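Gripper opening drifts during a session, width reading no longer matches the fingers

Posted in Hardware faults, Tencombe community help
Friday, September 14, 2018

Bit-na Seok
I'm using a hand-held two-finger gripper to record laundry sorting for a soft goods picking project. Width comes from an encoder on the motor side of the linkage, logged with the video. At the start of a session, closed reads 0 mm, as it should. After 20 minutes of work, closed reads 4 mm. By the end of the session it can be worse, and the recordings are useless for training because the recorded grasp never fully closes.

It happens much sooner with bulky items. Thin shirts barely affect it. 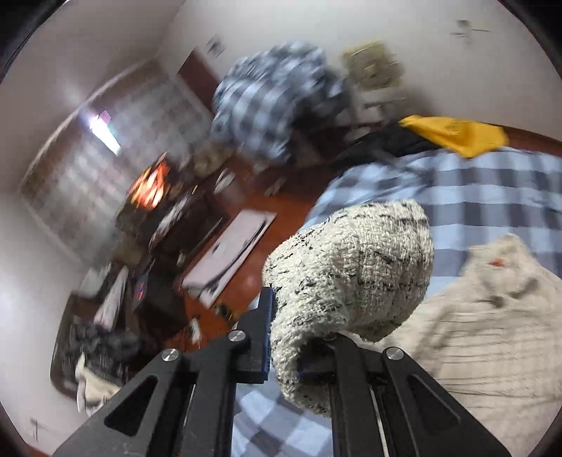
Re-zeroing fixes it until the next run of thick knits. I have swapped the encoder cable and reflashed the firmware, with no change. The log shows no dropped packets. The offset appears in steps, always in the same direction, and never recovers by itself. Is this the encoder or something mechanical?

uvness_bench
Mechanical. A bad encoder or a noisy line would give you errors in both directions, or missing samples. Steps in one direction under load mean something is slipping between the encoder and the finger.

Check the set screw on the pinion hub first. Power off, hold one finger still and try to rock the other by hand. If it moves and the reading doesn't, you've found it. Take the screw out, degrease the screw and the shaft, put a drop of medium threadlocker on it and seat it on the flat of the shaft. Plenty of these are assembled with the screw on the round part, where it holds until you squeeze something thick.

Also draw a line across hub and shaft with a paint pen. Next time you can see the slip without opening the log.

Sivwood4
Had the same thing, recalibrated every morning and lived with it. Maybe try new finger pads?

Bit-na Seok
It was the set screw. The fingers had visible play with the reading frozen, and the screw had cut a groove in the round part of the shaft. Reseated on the flat with threadlocker. I then ran 118 grasps on the thickest items I had and the closed reading stayed at 0 mm. The paint line is still straight.

I left the pads alone. The files from July have the same offset, so I'm going through those now to see which can be corrected from the steps in the log.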